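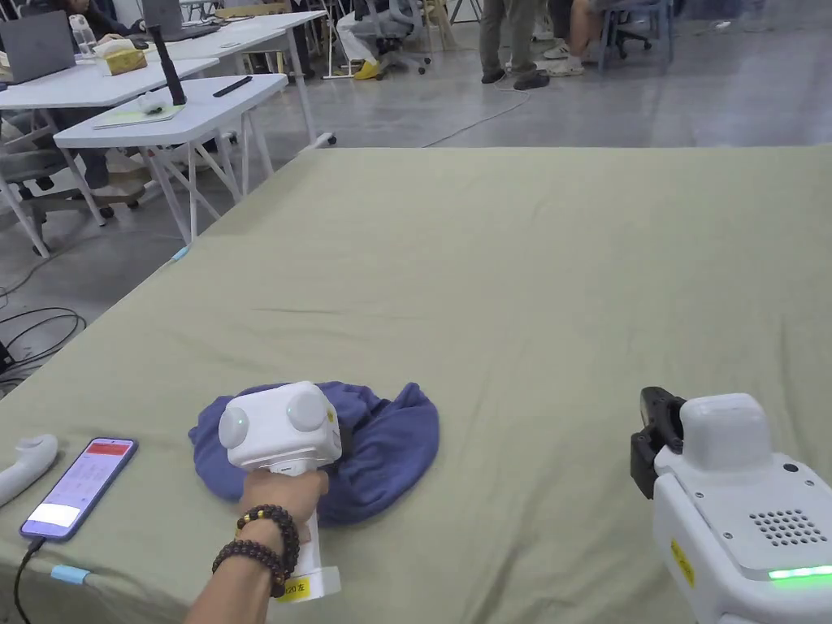 Hultament table cover in sage green, in use on a large table with a dark blue cloth.

Hultament Table Cover, Sage Green
Item 693
Supplied by Clokent, Clerkville

The Hultament table cover is a plain fitted-to-order sheet for large work tables in schools, training rooms and shared workshops. It is intended for tables on which cloth and clothing are sorted, folded or inspected, and it provides an even, single-color surface against which darker fabrics can be seen clearly.

The cover is woven from a cotton and polyester blend and hemmed on all four sides. It is supplied without a pattern, border or printed mark. The color is dyed through the yarn and is matched between production runs, so that covers ordered at different times may be used side by side. Customers who require an exact match should quote the batch code sewn into the hem.

Sizes
The cover is offered in three sizes. The medium size is suited to a table 83 inches long and allows for a short drop on each side. Small and large sizes are listed on the order form. Tables with rounded corners or an unusual depth can be accommodated on request, and measurements should be taken along the longest edge of the tabletop.

Fastening
Clips are not included. The hem accepts most spring clips and clamps of ordinary size. Small adhesive cable clips may be placed along the edge of the table to keep charging cables in order; they should be attached to the tabletop itself and never to the fabric.

Care
Machine wash warm with similar colors. Tumble dry on a low setting and remove promptly. The cover may be ironed on a medium setting while slightly damp. Chlorine bleach should not be used. Shrinkage in the first wash is about 2 percent, and this has been allowed for in the stated sizes.

Dark fabrics that have not been washed before may transfer dye when damp. Institutions that handle new cloth are advised to keep a second cover in reserve.

Ordering and delivery
Orders are accepted from schools, public bodies and registered businesses. Standard sizes are shipped from the Clerkville warehouse. Covers made to special measurements require additional time and cannot be returned unless faulty. Fabric samples are sent free of charge upon written request.

The Escobedo storage bag, sold separately, holds two folded covers of any size.

Contacts
Institutional orders: Daranee Suksawat
Special measurements and fabric samples: Raphaël Langlois

The sage green color remains in regular production. The gray version was withdrawn in January, and remaining stock is limited to the small size.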